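Varghese bedroom set - read me first

Version 3, October. Replaces the two earlier drafts, please bin those.

What it is

Notes and pictures on beds and what ends up on them. Bedding, clothes, cables, phones, the odd bit of gear. Started as a side folder of the Cerkmont household tidying project and got too big, so now it lives by itself. Meant for anyone working on bed making, clearing off a bed, sorting small stuff from big soft stuff.

Not a catalogue. If you want thread counts or product names, look elsewhere.

What's in the folder

notes - plain text, one file per room
pictures - stills, same name as the note they go with
words - the list of terms we use (see further down)
old - leftovers from the Virkness flat, kept for the spelling of labels, don't use for anything new

500 notes in total. Some are a single line. Some go on a bit.

How the notes are written

Short. Start with the bed, then what's on it, then whatever's next to it if it matters. Colour first, then pattern, then the thing: "cream sheet, leaf print", "navy doona cover, plain". Don't guess the fabric. If the label on the sheet is readable, fine, write it down, otherwise leave it out. Same for brands on phones and chargers.

If you can't tell what something is, say so. "Black device with wires" is a perfectly good note. "Modem" is only good if you know it's a modem. We had a big cleanup of this in the second version and I don't want to do it again.

Words we settled on

doona - the filled one. Not duvet, not quilt, not comforter. The search script does know "quilt" as a synonym but please don't lean on it
throw - thin, small, usually at the foot
flat sheet / fitted sheet - only if you can see the elastic or a tucked corner, otherwise just "sheet"
pillowslip - one word
clutter - anything on the bed that isn't bedding
lead - a cable of any sort, whatever is on the ends
pile - clothes on top of clothes. A jumper by itself is not a pile

Patterned bedding

This is where most of the mistakes are. A small dark thing on a plain sheet is easy. On a printed one, half the time the print gets written up as an object, or the object gets missed becuase it sits over the print. Botanical ones are the worst, all those fronds and stems. A thin lead lying over a line drawing of a leaf takes a second look every time.

Rules so far:

- name the print once at the top of the note (leaf, stripe, check, floral) and then forget it
- don't list single leaves or flowers, even big ones
- if a lead crosses the print, follow it from one end before you write anything
- white sheets in strong light go blank. Write "washed out", don't fill in a pattern you think carries on

Phones and leads

Phones get their own line. Black, lying flat, no case you can make out - "phone-like" if you aren't sure, since remotes and battery packs look the same from some angles. 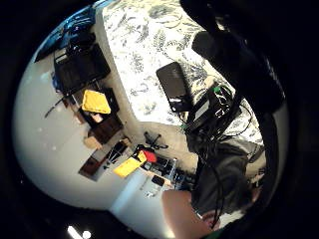

Leads go with the thing they're attached to, when you can see that they are. If one runs off the bed, write "runs off" and stop there. Loops and tangles are both "loose lead", we tried keeping them separate and it wasn't worth the arguments.

Clothes against bedding: dark clothes at the side of a bed are noted as "dark cloth" unless a sleeve, collar or hem is plain to see.

Known problems

- 2 notes in the Tritard batch have the wrong room name. Know which ones, haven't fixed them
- "doona" and "doona cover" are mixed up all through the early notes
- some spelling is American, left over from a template. Change color to colour when you spot it
- no bunk beds, no cots. Would be good to have
- lamp light turns cream sheets yellow, so colours in the evening notes are a bit of a guess

Adding to it

One note per file, lower case file names, no spaces. Run the spell check but don't accept everything, it hates pillowslip. If you need a new word, put it in the words file first and leave it there two days so people can complain. Then use it.

Changes

v3 - patterned bedding rules added, clutter words tidied, old folder split off
v2 - took out guessed objects, merged the two cable words into lead
v1 - first go

Still to do: cushions. There's no agreed line between a cushion and a pillow and the notes are all over teh place.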